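Bench rules for hand-held gripper work, rev 3
August 27, 2023
Yi-an Moon, Skutham bench notes

Rewrote the start-of-run rules after going through the May set again. Of 3181 episodes, 107 were rejected at review, most for faults already there at the first step: fingers partly closed, stray items on the table, camera knocked between runs. None of this is new, but rev 2 left it to habit.

Rules as they now stand:

1. Fingers fully open before record is pressed. Check the width reading against the zero taken that morning. Redo the zero after any finger swap, and again every 200 episodes.

2. Finger screws checked by hand at the start of a session. No thread lock on the printed parts - it attacks the plastic.

3. Exposure locked for the whole session. Hold the shutter at 1/2000 unless the blinds are down. Glare on a varnished top is acceptable if it stays put; note it in the log. Moving the lamp partway through a batch is not.

4. Clear the working area between the fingertips and well past them. Anything left near the edge of the table stays in the same spot until the batch is done.

5. Begin with a short hold over bare table, fingers open, nothing gripped. The Divora script uses it as the reference.

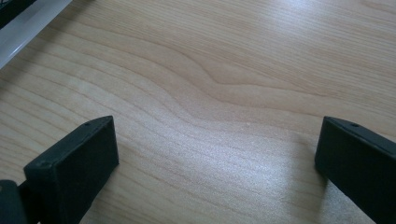 6. Log faults when they happen, with the episode number. Do not delete bad episodes at the bench. Mark them and let review decide.

Still open: Wutport wants a maximum tilt for the hold. Lukoševičius format has no field for it. Left out of rev 3.

Skutham bench notes - internal copy - questions to Yi-an Moon - Back to top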